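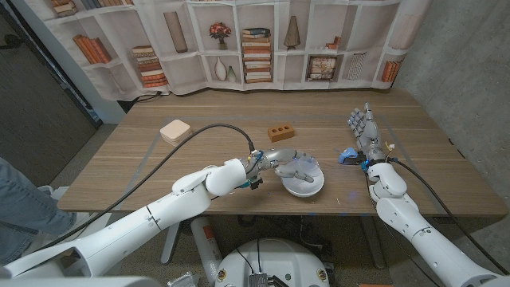

Mesa de madera con bol blanco.

Foro > Gestión de instalaciones > Climatización y salas

Renovación de aire en sala de ciclo indoor
10 Jan 2023

tecnosala_v
Club con sala de ciclo de 91 m2, sin ventanas. Climatizadora Seleo de caudal constante, 655 m3/h de aire exterior según placa. Con la sala llena, el CO2 sube por encima de consigna a mitad de clase. ¿Cambio de máquina o regulación?

marga_hvac
Falta el aforo. Sin número de bicis el caudal no dice nada.

tecnosala_v
12 bicis más monitor. La sonda es una Postma, montada junto a la rejilla de retorno.

marga_hvac
Entonces salen unos 50 m3/h por persona. Para oficina sobra; para esfuerzo intenso se queda corto. Yo ampliaría caudal.

rodillo_fijo
No lo veo tan claro. El dato de placa es con filtros limpios y sin conducto. Mide en impulsión antes de pedir presupuesto. En el club de Grerkgate la compuerta de aire exterior llevaba desde septiembre a medio abrir y el síntoma era el mismo.

marga_hvac
De acuerdo en medir, en desacuerdo con esperar. Aunque la máquina dé el nominal, a esa intensidad no llega.

rodillo_fijo
Depende de la duración. Con clases de 45 minutos y purga entre sesiones puede bastar. Programa el arranque 10 minutos antes.

pesas_y_poleas
Nosotros pusimos un Flendanlow con recuperador en una sala parecida. Funciona, pero el ruido en velocidad alta -- con la música baja -- se nota en los estiramientos.

tecnosala_v
Revisada la compuerta: abierta del todo. Los filtros, no tanto. Los cambio, mido con anemómetro y pongo aquí las lecturas.

marga_hvac
Mide con la puerta cerrada.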